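2026-04-10
Posted by the Clelleo build crew
Filed under: Workshop Builds > Robot Arms > Set-Up Guides

Clelleo Two-Arm Tabletop Build
Section 4: Laying Out the Table and Running the First Pick-and-Place

By now both arms should be bolted to their mounts, powered, and answering to the Gotar control program. If either one still drifts when you hold it in place, go back to Section 3 and redo the joint zeroing. Everything from here on is the fun part!

The practice task for this section is a tidy-up: foam letters go into a tray, one at a time, with whichever arm is closer. It sounds small, but it uses nearly every skill the pair of arms has, and the first time you see it go through without a hand on the keyboard you will want to call somebody over.

4.1 Before you start

1. Clear a stretch of table that both grippers can reach.
2. Check that the emergency stop is plugged in and within reach of where you sit, then press it once and release it.
3. Open the Gotar program and load the profile named "tabletop_pair."
4. Set the speed limit to 700 in the motion tab. The units are the controller's own, so don't try to match them to anything on a ruler.

CAUTION: Keep your hands and sleeves out of the work area any time the motor light in the program shows "live." The arms are light, but the fingertips are pointed and they pinch.

4.2 Parking the arms

5. Choose Park Both. The left arm moves first, then the right.
6. Wait for both arms to settle, then look at the grippers from the front and from the side. You want open air under each one, with plenty of room to swing inward.
7. If a gripper parks too low, raise it with the jog buttons and save the new position with Store Park.

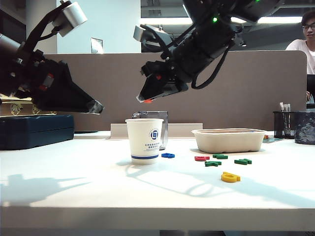

Fig. 4-1. Both arms over the table, right gripper above the paper cup.

8. Follow each cable with your eyes from the gripper back up to the mount. A loop that hangs free is good. A loop that goes tight when the wrist turns needs more slack – loosen the top clip, feed some through, and tighten it again.

NOTE: A cup under a gripper makes a nice height check. Lower the arm in small jogs until you can just see daylight between the fingertip and the rim, then read the height off the screen. On our build the right arm read 1,468 at that point and the left read 3,043. Yours will differ, and that's fine. Write them on tape and stick it to the mount.

4.3 Setting out the task

9. Park both arms clear of the overhead camera's view.
10. Put the tray down first. It is the target, and every drop position is measured from it.
11. Spread the letters out in front of it, lying flat, with a finger's width or more between neighbors.
12. Place a few everyday things toward the back and sides.
13. Click Capture Layout.
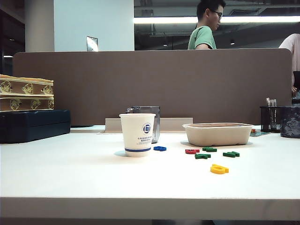 Capture Layout saves a reference picture of the table, and the Gotar program compares every later run against it. Take it again any time you bump the table or move the camera, even a little. We like a layout with some clutter, because a bare table teaches you very little about how the arms cope in a real workshop. Boxes stacked at the left, a paper cup near the middle and a mesh pen holder over at the far right give each arm something to steer around, and the letters still have clear space in front of the tray. Yellow sits nearest the front edge, so try it first – it's an easy approach with nothing tall beside it.

14. In the object list, click each letter once. A colored outline means the program has found it. If two same-colored letters share one outline, move them apart and capture again.
15. Click the tray and mark it as Target.
16. Mark everything else as Keep Away.

CAUTION: The Keep Away setting covers only the things you click. If you add something to the table afterward, the arms will not know about it.

4.4 First run

17. Choose Run Single and pick one letter.
18. Watch the approach with your hand on the stop. The gripper should pause above the letter before it closes.
19. If the foam squashes badly, lower the grip force two notches. If the letter slips, raise it one.
20. Once three singles in a row go well, choose Run All and enjoy it!

NOTE: The run log fills up at roughly 3,397 lines. Export it before a long session, or the oldest lines get overwritten.

Section 5 covers handing a letter from one arm to the other, using the Pesier fingertip pads.

Comments (3)

buenaventura_bench: We followed this at the Buenaventura shared shop last night. Step 8 saved us, our left cable was way too tight. Could you add a photo of the top clip?

foamandservo: Does Store Park survive a power cycle? Mine went back to the factory position after I unplugged it.

Clelleo build crew: @foamandservo It does if you hit Save Profile before shutting down. We'll add that after step 7. Clip photo is on the list too!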